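Drendden says its suturing robot had a "brief grip event" in March. Josué Dantas, who reads the logs for a living, calls it a dropped stitch and a 44-second freeze. I'm with Josué.

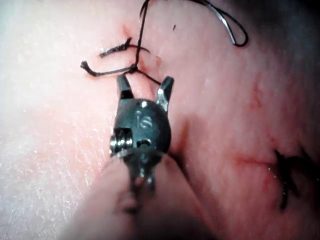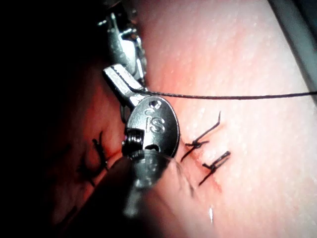 Black suture and the instrument marked "IS", in both shots.

The fix is a software patch, tested on 30 stitches. Thirty! I asked what the arm does if it freezes with the thread pulled tight, and got a brochure. Shuzhen Fu wants 100 clean runs before Friday's demo goes ahead. I'd want more.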